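Brastley sim bench - notebook
August 4, 2018 - posted by the late shift
2 min read

OK, the tray fault is back. I really thought we'd killed this one in March, when we swapped the tray model and everything went quiet, but the overnight batch of 109 tray pickups on the Sovdale scene stopped itself with a contact force alarm and the log is full of the same complaint. Right finger touches the tray, force spikes, arm halts. Left finger reports no contact at all.

My first guess was the collision mesh again (it's always the mesh, right?). So I turned the collision shapes on and poked at the rim for most of the morning. Looks clean to me! Then I pulled up the wrist view and felt a bit silly.

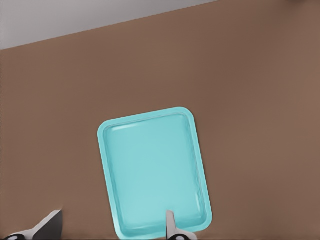
Wrist view, Namus build. Left finger beside the tray, right finger over the basin.

So the grasp is off to one side. If the arm comes down from a pose like that, the right finger is going into the tray floor and the left one is going to the table, and of course the alarm trips. The planner wants the rim. I checked the target it was handed and the offset is 95 mm sideways, way more than any noise we add.

Best theory so far - the tray's origin got moved from the center to a corner when somebody (me, probably) re-exported it, and the Peltonen grasp script still assumes center. That would fit with the small rotations failing too. Haven't proved it.

Tried so far:
- lowered the descent speed, same alarm
- reset the origin by hand, 4 runs, 2 still tripped

Those 2 bug me. Could be a cached copy of the old tray, so I'll clear the cache and rerun before touching anything else. Please DON'T raise the force limit to get the batch through - the real arm reads the same config file and I don't want it pushing into a table with that setting.

Questions: leave a note on the Brastley sim bench page
© 2018 Brastley
Back to top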